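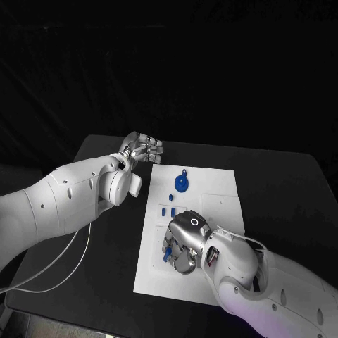
Ticket: right hand does not release the blue peg cleanly
Cell: Hotgate, two-arm board cell
Opened by: Ashok Rastogi
Status: waiting for part

18 August 2025
The right hand places the small blue peg in the lower left area of the board, but the fingers open too late and the peg is pulled out of line. I see the fault in 3 of 30 cycles. The left hand has no such problem.

Checks done so far:
Board position measured against the drawing. It is correct.
Finger zero repeated on the right hand, then 10 cycles run at slow speed. No fault.
Same program at 55 per cent speed. Fault came back on the second cycle.
Finger joints cleaned with a dry cloth. No change.

Reply from Plevum support
Please compare the grip force value of both hands and send us the log. Please also look at the left arm cable – it should hang free and must not pull on the wrist when the arm goes up.

Reply from Ashok
Cable is free in the full movement, I moved the arm by hand to be sure. Grip force is the same on both sides. In the log the open command arrives in time, but the thumb motor of the right hand answers late. I have asked Pellegrini for a new thumb drive. Until it is fitted we run the cell at slow speed only, please do not change this setting on the panel.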